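Archives and Manuscripts: An Introduction
Chapter 7. Describing the Single Letter
By the Cifuentes Course Editors
September

Most of this book treats papers in bulk: the series, the box, the folder. This chapter treats the smallest unit a cataloger is likely to handle, a single letter that has been separated from its file and must be described alone. Such letters reach a repository through gift, purchase, or transfer from another department. They are a small share of most holdings and take up a large share of the time spent on reference questions.

A description of a single letter answers four questions. Who wrote it, and to whom? When and where was it written? What is it made of? What does it say? The order varies between institutions. The Goston rules, used in the exercises at the end of this chapter, place the writer first and the content last. The Tekora rules open with the date. Either order is acceptable if it is kept throughout a catalog.

7.1 Writer and recipient

The name of the writer is entered in the form found in the authority file. If the letter is signed with initials or a first name only, the full name is supplied in square brackets, and the evidence for it is given in a note. Evidence may come from the letterhead, the handwriting, the content, or an envelope that has stayed with the letter. A dealer's attribution is not evidence. It may be recorded, but it should be labeled as the dealer's.

The recipient is often harder to identify. A salutation such as "Dear Professor" or "Dear Cousin" gives a relationship and no name. In these cases the recipient is entered as unidentified, and the salutation is quoted. A guess entered in the recipient field will be copied into indexes and is difficult to remove later.

7.2 Date and place

A date written by the author is transcribed and then repeated in the standard form used by the repository. A date taken from a postmark is marked as such, because a letter may be posted well after it was written. Undated letters are assigned a range. The range should be wide enough to be safe. Changes in a printed letterhead, such as a new street address or a new telephone exchange, can narrow it considerably.

The place of writing is the place where the author was, which may differ from the place printed on the paper. Academic authors in particular carried departmental stationery on sabbatical and into the field.

7.3 Physical description

The physical description begins with extent. A leaf is one piece of paper; a page is one side of it. A letter written on both sides of a single leaf is therefore one leaf and 2 pages. Word counts are customary in the trade and optional in libraries. Where one is given, it covers the body of the letter and excludes the printed heading, the salutation, and the signature.

Next come dimensions, height before width, and then the method of writing: autograph, typed, or typed with autograph corrections. A carbon copy is described as a carbon even if it bears an original signature. Condition is stated last, in plain terms. "Folded twice for mailing" is useful. "Good for its age" is not. The location of each tear or stain is given with reference to the nearest edge of the sheet.

Figures for time spent are rarely published. In the Vundow survey of processing costs, one collection of 1,110 letters was described at item level, and the staff reported that physical description took longer than the summary of content for all but the longest pieces. Over 1,000 of those letters were typed, which made transcription of dates and names simpler than it would have been for handwritten material. 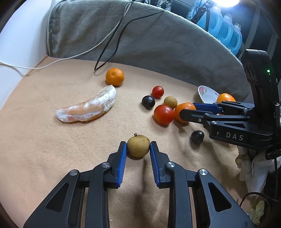 CONTENT AND SUMMARY

7.4 Writing the summary

The summary states what the letter is concerned with, in the present tense and in complete sentences. It should name persons, places, and works discussed at any length. Passing mentions may be omitted. Direct quotation is limited to phrases that a reader could not recover from a paraphrase, and the original spelling is kept.

The cataloger does not judge the importance of the letter. Words such as "fascinating" and "revealing" belong to sale catalogs. If the letter disagrees with a published account, the difference may be stated in a note with a citation to that account.

7.5 Related material

A note on related material directs the reader to the reply, to drafts, and to other letters in the same exchange. It gives the name of the holding repository and the call number if known. Where the location of the reply is unknown, no note is made.

Last updated: September
Contact the editors | Copyright Cifuentes | Back to top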